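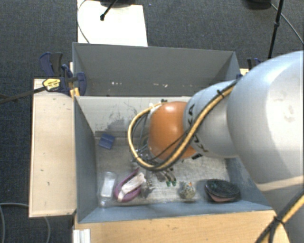 Orange wrist joint and cable loop over a grey bin.

Autumn news from the Fotness allotments

2021-09-19

Dear members and friends of the garden,

The summer was short for us this year and the tomatoes suffered from it. In the lower plots the blight came early and many of you had to pull out the plants before the fruits were red. I am sorry for this. The green ones can still be used for chutney, and in the hut there is a folder with recipes which you may copy. Please put the folder back on the shelf after.

The plums, on the contrary, were very generous. From the old trees along the Cukberg path we picked 46 crates, and this is more than I remember in any year since I have my plot. A part was dried, a part went to the school kitchen, and the rest was cooked to a thick jam without sugar in the way my grandmother did it. It needs a whole day of stirring and the spoon must stand in it by itself. The jars are in the hut. One jar for each household, please, until the end of the month, and afterwards you can take more if there are some left.

Now to the compost. In April we started with the new system of three heaps and I would like to repeat how it works, as in the last weeks there was some confusion. The first heap, nearest to the gate, is for fresh material. The second is resting and nothing should be added to it, also not "only a few leaves". The third one is ready and you can take from it for your beds. Plants with blight do not go on any heap. They go in the sacks behind the hut, and the sacks are taken to the town site at Flutska. Potato peelings are fine. Cooked food is not fine, and we have seen already the tracks of rats by the fence.

Water: the main tap will be closed for the winter after the first night of frost. Before this day please empty your barrels at least by half and turn them away from the wind if they are light. Last winter 2 barrels cracked and one of them was mine, so I speak from experience. The hoses should be rolled and hung in the hut. If your hose has no name on it, please write one with the white paint that is standing at the window.

We have ordered garlic for planting together with the onion sets from the nursery Vondráček. The garlic is a hard-necked sort with large cloves of purple skin, and it did well in our heavy soil last time. It should go in the ground before the soil gets cold, with the pointed end up, as deep as your finger is long. Do not water it after planting if the weather is wet. I made this mistake in my first year and the half of it rotted. Whoever wants to have garlic should write the quantity on the list at the door.

The seed swap will be in the hut again, on a date which I will hang on the door when I know it. Last time 21 households brought something and the beans were specially popular. Please let your seeds dry well on paper, not on plastic, and write on the bag what it is and in which year you collected it. Squash seeds are difficult to give away with a good conscience, for they cross with everything in the neighbourhood. You may bring them, but write "surprise" on the bag.

The roof of the hut is repaired on the north side. We paid 700 for the material and the work was done by members, to whom I say many thanks. The gutter must still wait for spring. Until then a bucket is standing under the corner and whoever passes by and sees it full, please empty it on the rhubarb.

Plots nine and fourteen will be free from the new year. If you know somebody who is interested, they can leave a note in the letter box at the gate. We ask only that they come first to see the plot in bad weather.

The next newsletter comes when the garlic is in the ground.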